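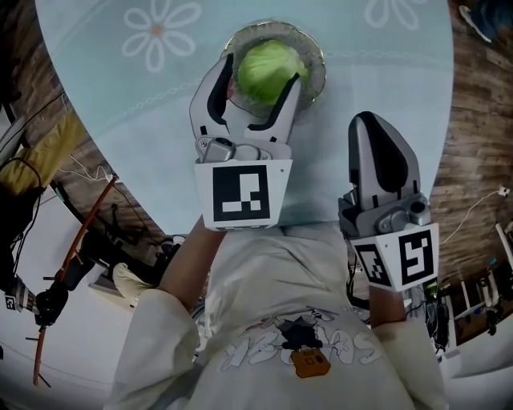
Kenza Hegazy wrote to say that my previous post on household linen had been unfair to wipe-clean table coverings, and that a good one would outlast any cotton cloth in a family home. I have considered her letter with some care, and I accept part of it.

November

Posted by the author

My earlier position was that a cotton or linen cloth should be preferred for daily meals. I stated that it could be washed at a high temperature, mended where necessary and passed on. Those points stand. I did not, however, give proper weight to the labour involved. A household which sits down to three meals a day and changes its cloth as often as it should will find that the ironing alone takes up a good part of an evening.

I have therefore reviewed my own arrangements. The cloths in the hall cupboard were bought over many years, chiefly from Leson, and several have not been unfolded since we moved. Two have rust marks along the creases. One, a damask from my aunt, is 12 feet long and fits no table that I have ever owned. It will be kept regardless.

Readers who intend to buy a coated covering may wish to note the following. It should be bought from the roll and not from a packet, as packet sizes seldom suit a table with rounded ends. The shop should be asked to roll it on a tube for the journey home. Once on the table it should be left for a day before it is trimmed, and the trimming done with long scissors. I used kitchen scissors on my first attempt and the result was poor.

Patterns are a matter for the household. I would observe only that large flowers hide crumbs less well than small ones, and that a pale ground will show tea. Turmeric is a separate difficulty. Bicarbonate of soda and a damp cloth removed most of a stain last spring, although a yellow shadow remained for 14 weeks and then faded by the window.

Hot dishes must not be placed directly on any coated surface. I keep cork mats in the drawer for this purpose — the thick ones, as the thin ones curl.

I shall return to the question of napkins, on which I have received a further letter from Kenza. It is longer than the first.

Comments

Omoregie: We line ours with an old flannel sheet underneath. It stops the slipping and is kinder to the table.

Jultus: Did the turmeric shadow go completely? Mine has been there since the summer.

Greketti: I would be glad to give the 12 foot damask a home if you change your mind.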